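Chapter 7
What Does a Success Rate Measure?

The number that opens most papers on robot learning is a success rate. It sits in the abstract, it is easy to compare, and it is usually the weakest piece of evidence in the paper. This chapter asks you to distrust it until you know three things: what counted as a success, who decided, and how much the trials differed from one another.

Consider the Kotow study, which we will return to several times. The authors collected 800 demonstrations of simple desk tasks with a hand-held gripper, trained a policy on them, and then ran 155 test trials on an arm. They reported that the policy "generalizes to everyday offices." That is a large claim. All of the demonstrations came from 12 rooms, and every test trial was run in one of the same rooms. A policy could do well on such a test by learning what those desks look like and very little else.

The Nustell group tried to repeat the result with 424 demonstrations of their own. Their score was lower, and the two teams argued over whose operators were less skilled. Neither team published its rule for ending a trial. If one lab stops the clock when the fingers open and the other waits until the object is at rest – a small difference on paper – the two scores can't be placed side by side.

Hand-held collection has real strengths. It is cheap, it is quick, and the camera rides on the tool, so the recorded view is close to the one the robot will have later. But a person holding the tool also knows what the room contains. People look before they reach, and they fix small errors without noticing. The camera records the motion and leaves out much of the knowledge behind it. We should be slow to say that a policy has learned the task from such records.

Even the goal can be less clear than it sounds. Take the instruction "mouse on pad." Must the whole mouse be inside the edges of the pad? May it point any way? Read the two views of one desk with those questions in mind.

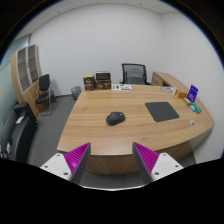

Mouse beside the pad in the first view, on the pad in the second.

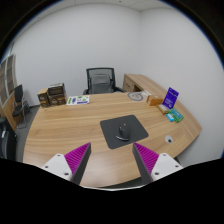 7.1 Writing the Success Rule First

A success rule should be written before the first trial is run, and it should be strict enough that two strangers would score the same trial the same way. We begin with rules that can be checked from a single final view, then turn to those that need the whole recording.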